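We use cookies to remember your preferences. Accept | Manage settings

Lostlow Quiet Listening Room - Frequently Asked Questions

What is the Listening Room?
It's a room on the upper floor of the old Guillot building where you can sit down and hear a whole album without doing the dishes at the same time. We have chairs, lamps and a library of recordings. We do not have a bar, though we are asked every evening.

Do I have to book?
Yes, for evenings. Afternoons are first come, first served, and the doors open at 1 p.m. A booking holds your seat for the length of one album. If your album is a triple live set, please tell us beforehand so we can prepare ourselves.

How big is the library?
We have 300 albums on the shelves, heavy on jazz and choral music, light on anything recorded after people stopped buying discs. The Coltitz collection was left to us in boxes and we are still sorting it. It contains a startling amount of accordion.

Can I bring my own music?
Please do. Records, discs and files are all fine. Tapes are fine if you accept that our tape deck has moods.

Can I talk?
In the hallway, as much as you like. Inside, a whisper will do. Humming is a gray area, and singing harmony is not.

Headphones or speakers?
Afternoons are headphones only, evenings are speakers. Over the ear works best for long sessions. If you wear glasses, try the pair on for a few minutes before you settle in, as some of them squeeze.

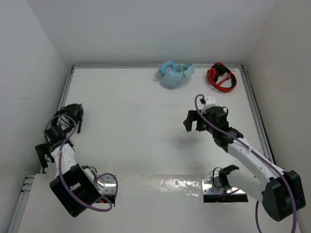
One regular, Fadov, wrote to say that the afternoon sessions are better than the evening ones, that nobody coughs through the slow movement when you can't hear them cough, and would we please stop treating speakers as the main event. We have passed this on to the evening crowd, who coughed.

Can I bring my own headphones?
Sure. Our sockets take the large plug, and we lend adapters at the desk. We started the year with 2 adapters and would like to end it with 2.

What does it cost?
Afternoons are free. Evenings are pay what you can, and a yearly membership is $100. Members get early booking and the newsletter.

Are you open in the summer?
We close for all of August. The room gets very warm, and so do the people in it.

Sign up for our newsletter and never miss a listening night. Enter your email address.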